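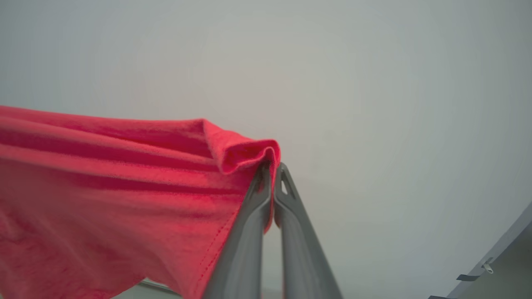 Where do you take clothes that are too good to throw out but no longer fit anybody at home? In Gaden, you bring them to the old Segers hall on swap morning and go home with something else.

Search this site Search Enter keyword

The clothing swap returned in May after a winter away, and what a cheerful, crowded morning it was! Doors opened at 9, and by lunchtime 172 people had come through with bags, boxes and in one case a wheelbarrow. Organizers logged 340 items handed in, mostly children's wear and T-shirts, with a very respectable showing of winter coats.

Thijs Coppens, who started the swap with his sister, was still folding sweaters when we caught up with him. "People apologize for what they bring," he said, "and then somebody else grabs it before it reaches the table."

The rules are the same as ever – clean clothes only, no socks or underwear, and one token for each piece you hand over. Tokens left from last year are still good, so do look in your coat pockets. The mending table from Mivard was back too, and 17 garments got new buttons or zippers while their owners had coffee.

Whatever is left goes to the charity shop in Etusetti. The next swap is planned for September, and entry will again cost $3 for adults and nothing for children.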